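4.2 Why people choose the worktop they choose

I went into this part of the study expecting price to settle everything. We had sent the Soltirlow questionnaire to 1,000 households that had changed their kitchen worktop, and I'd more or less written the paragraph on cost in my head before the replies came back. Cost did matter, but people talked far more about pattern - whether the surface was plain, speckled or veined, and how it sat against the floor.

Veined stone split our households more than any other finish. Those who liked it said it hid crumbs and tea rings until they got round to wiping up. Those who didn't like it said much the same thing, only crossly: they wanted to see the mess so they could deal with it. One household in the Hamdan group had lived with a veined top for 10 years and still kept a white tray on it for rolling out pastry, so as to see where the flour had gone.

Floors came up a lot too, which I hadn't planned for (the first version of the questionnaire didn't even ask). Dark boards with brown or grey stone were described as "cosy" by some people and "like a cave" by others, sometimes within the same house.

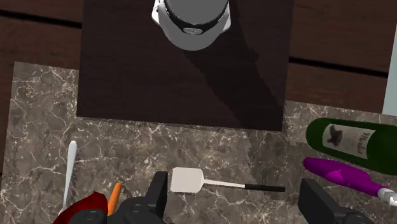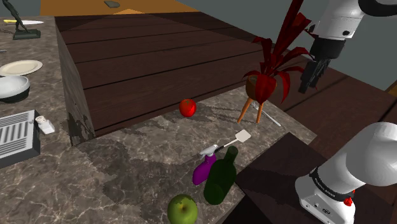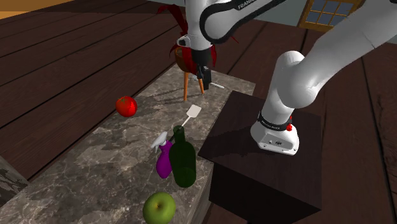
Figure 3. Rendered views of a veined grey-brown marble worktop with dark brown wooden planks.

The answers also changed with the time of day people filled in the form. Evening replies were kinder to dark surfaces, and I suspect that's down to lamps being on, though we didn't ask about lighting and I can't prove it. The Flandus group, who mostly answered over breakfast, grumbled about smears and fingerprints a good deal more. I'd want to repeat this in winter before making much of it, as all our forms went out in September.

We then asked whether people would pick the same pattern again. Most owners of plain tops said yes without adding anything. Owners of veined tops wrote whole paragraphs! Quite a few would keep the stone but go for fewer veins, or paler ones, and 2 households told us they had chosen from a hand-sized sample and hadn't pictured how busy a full run of it would look. The Skastutness showroom now lends out larger pieces to take home, and I come back to those loans in section 4.3.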